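Open day at the Vokby grass collection

The train to Vokby goes once an hour and then you must walk, first along the canal and after that between fields of winter wheat. The website of the station promised a shuttle bus from 10 in the morning, but I was there before it started and I do not mind walking in April. The sedges along the ditch were already in flower, with their dark male spikes, and I lost some time there. When I came to the gate the first group had left, so I was put in the second one.

Vokby is a field station with one subject, perennial grasses. The living collection has 570 accessions, which in their language means 570 separate samples with a number and a known origin, not 570 species. One species can be there many times. Of tufted hair-grass, Deschampsia cespitosa, they have a whole row, from lowland ditches up to mountain pastures, and in the same soil the plants still look different from each other. The mountain ones stay low and rather gray. The lowland ones make those high tussocks with sharp leaves which everyone knows who has ever tried to cross a wet meadow in shorts.

Our guide was Lies Dewulf, who keeps the living collection. She speaks fast and walks faster, and she has the good habit of pulling something out of the ground and giving it to you before she tells you the name. At the first bed each of us got one shoot without flowers and the question what it was. In April this is the honest way to learn grasses, as most of them have no panicle yet and you must do it with the leaf, the sheath and the ligule.

For readers who do not work with these plants: the ligule is the small piece of tissue at the place where the blade leaves the sheath. You bend the blade back and look with the lens. In sweet vernal grass it is a membrane, quite long and blunt, and there are hairs at the two sides of it. In purple moor grass there is no membrane, only a line of hairs. In cock's-foot it is long and white and often torn, and the shoot is so flat that you can recognize it with your fingers and closed eyes. My own shoot was Yorkshire fog, and I was a little proud that I saw it from the pink veins at the base of the sheath, like striped pajamas.

The beds are arranged by moisture and not by family group. You begin on a sandy bank with fescues and gray hair-grass, you go down slowly, and at the end you stand by a pond with reed and sweet-grass. I liked this arrangement. In a systematic garden you see relatives next to each other, which is useful for an exam, but at Vokby you see neighbors, the species that you would also meet together outside. The blue moor grass, Sesleria, was in full flower on the limestone bed. It is one of the first of the year and many visitors took it for a small plantain.

Most of the wet bed comes from Fludumen, a flood meadow on the other side of the river where the station collects seed every summer. Lies told us that the meadow was under water for a big part of the winter and that she does not yet know how the slender foxtails came through. There is a map of it on the wall in the barn, with colored pins. I could not find out what the blue pins mean. The person who placed them is retired.

After the beds we went inside. The seed rooms are in a low brick building behind the barn, and only half of the group could enter at the same time. The other half stayed in the corridor, where there was a table with coffee, flat cake with almonds, and a shelf with old volumes that one could look through.
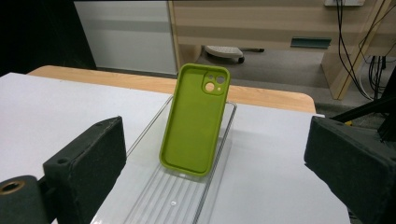

A lime-green phone case in a clear plastic tray.

The seed rooms are the work of Beatriz Moreira, and for me this was the best part of the day. She cleans, dries, counts and tests everything that comes in from the field. Grass seed is unpleasant to clean. What you harvest is mostly not a naked seed but a floret, with the lemma and palea still around it, and very often these are empty. From the outside an empty floret and a full one look the same. Beatriz put a little of both on a glass plate above a lamp, and then the full ones had a dark body in the middle and the empty ones let the light pass. We all had to bend over it one by one.

For the bigger lots she uses a machine which they call Akska. It stands in the corner and looks like a narrow wardrobe with a window. Air is blown up through a tube, the light florets go up and over the edge and the heavy ones stay down. The whole art is in the strength of the air. With too much you lose the good seed of the small species, with too little you keep the dust. She has a notebook with a setting for each species, written in pencil, and next to some species there are three or four settings crossed out. Common bent has the most corrections. The seed is so fine that a sneeze is enough, she said, and she asked the man next to me to please breathe to the other side.

The clean seed goes for drying and then into the cold room in foil bags. We were allowed to stand in the door of the cold room for a minute. Before it goes in, a part of every lot is put to germinate on moist paper, and this is repeated later to see if the lot is still good. She showed us dishes with crested dog's-tail after 7 days, with the first green points coming, and a dish with mat-grass where nothing had happened. Mat-grass takes its time, and some lots need a cold period first. I asked if she ever throws away a dish too early. She said yes, once, and that she found the seedlings in the bin.

Somebody asked about lawns. At every open day about grasses somebody asks about lawns. Beatriz was friendly and said the station cannot help with moss, but that the nursery at the entrance perhaps can.

This nursery is Peeters, a family business which grows plants from the seed of the station and sells them on the open day from two long tables beside the gate. The prices were normal. I bought a pot of quaking grass and one of wood melick, the form with white flowers. The young man at the table wanted to sell me also a pampas grass, but for this I have no place and no love. If you want the rarer things you should buy before the tour and leave the pots with them with your name on it. When I came back from the seed rooms there was no feather grass left.

At 2 in the afternoon there was a short workshop on making herbarium sheets of grasses. I have pressed plants for many years and I still learned something. Long culms I always folded once, and then they still come out of the paper. Lies folds them in a V or in an N, and she puts a small strip of paper with a slit over each corner, so the stem stays flat until it is dry. Also she always takes the base with the roots, washed, and she opens one sheath on purpose so that the ligule can be seen later without breaking the specimen. Half of the old sheets in the herbarium, she told us, cannot be named with certainty, and the reason is that the collector took only the pretty part at the top.

Some remarks for people who want to go next year. The labels in the beds have the scientific name and the number and nothing else, so take a flora with you or stay near the guide. Bring a lens, at least ten times. There were a few to borrow but they were soon gone. The paths at the wet end are really wet – boots are better than shoes, and my shoes are still stuffed with newspaper while I write. Children get a paper with grasses to find, which the two girls in our group finished long before the adults had found the second one. The toilets are in the barn. Lunch is soup, one kind, with bread, and it was a good leek soup.

A small criticism: the tour outside was too short for the number of beds, and we passed the brome grasses almost running. I understand that the groups must follow each other. Maybe it would be possible to do the dry half and the wet half as separate tours, and I wrote this on the form.

The station is also open by appointment outside this day, and visitors who bring unnamed grasses can have them looked at in the seed room if the material is complete. I have a difficult fescue from the railway embankment near my house, which I have named in three different ways in three years. When it flowers I will take it to Vokby, with the roots.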